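Community Help > Records and Equipment > Disposal

Removing stored records from old desktop computers before donation

Flisley Housing Office
Posted December 2025

Our office is retiring 60 desktop computers that were used by front-counter staff. We would like to donate them to the Lucero adult learning center, which has agreed to take them in working order. The computers held tenant applications, and some of those files may have been saved to the local drive when they should have gone to the shared folder.

Our written policy says only that equipment must be "cleared" before it leaves the building. It does not say how, and it was adopted before most of the present staff arrived. Management has asked for a procedure that can be followed by employees with no technical training. We have the following concerns:

Is deleting the user accounts enough?
Should the drives be erased or taken out?
What paperwork should we keep, and for how long?

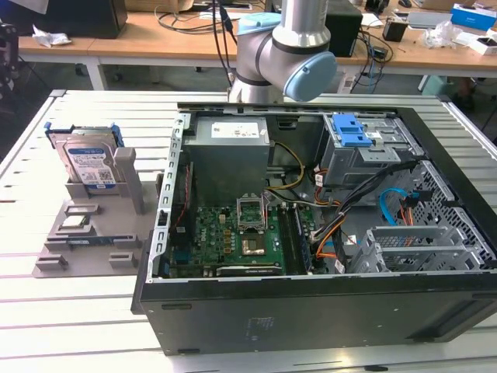

Desktop tower on its side with the side panel off. The power supply has the white label.

We would be grateful for guidance from any office that has completed a similar project.

Onby Records Desk
Member, 231 replies

Deleting user accounts is not sufficient. Files removed in that way can often be recovered with ordinary software, and tenant applications usually contain income and identity details. Please treat every drive as if it holds records, including those from computers that staff believe were never used for saving files.

Before anything is erased, confirm that no record on the drive is still within its retention period. A file saved only to a local drive is still a record of your office. If it falls under a legal hold or an open public records request, it must be copied to the proper location and checked before you proceed. We found this step took longer than all of the others combined. 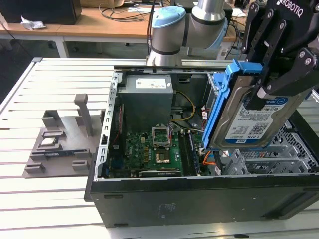
The disposal log is the part an auditor will ask to see. Enter one line for each drive, not one line for each computer, as a tower may contain more than one. Record the asset tag of the computer, the maker and serial number of the drive, its capacity, the method used, the date, and the initials of two employees. Most of this can be copied from the product label. On a Western Digital drive like the one in the blue caddy, the capacity (1.0TB) is printed near the lower edge of the label – take care not to write it down as the model number. Keep the log with your equipment records for the period your own schedule requires.

As for erasing or removing, either is acceptable if your policy names it. We remove the drives and send them for shredding with a certificate of destruction. Our last batch was 300 drives.

Fesow Branch Library
Member

We just take them out. Shut the computer down, unplug it, open the side, disconnect the two cables and slide the drive out. Ours came out without tools, but other models have screws.
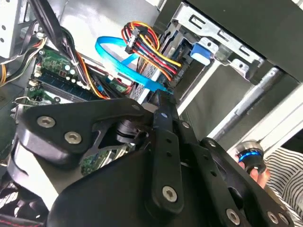

Inside the tower, cables and drive-bay hardware.

Do ask the learning center first if they can supply replacement drives. We did not, and the computers sat in a hallway until June.

Onby Records Desk

To add to the reply above: if the center cannot supply drives, erasing is the better choice for you. 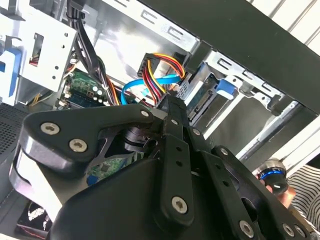 In that case, use a program that overwrites the full drive or issues the drive's own erase command, and save the report it produces. Solid-state drives need the second method. A drive that fails partway through should be logged as failed and destroyed. Also have the center sign a transfer form listing each asset tag, so that the computers can be taken off your inventory.

Flisley Housing Office

Thank you. We have confirmed that the center has no spare drives and will proceed with erasing. The draft log has been changed to one line per drive. Does a signed transfer form need to state a dollar value for each computer?

Onby Records Desk

Ours does, at the request of our finance department. Please check with yours.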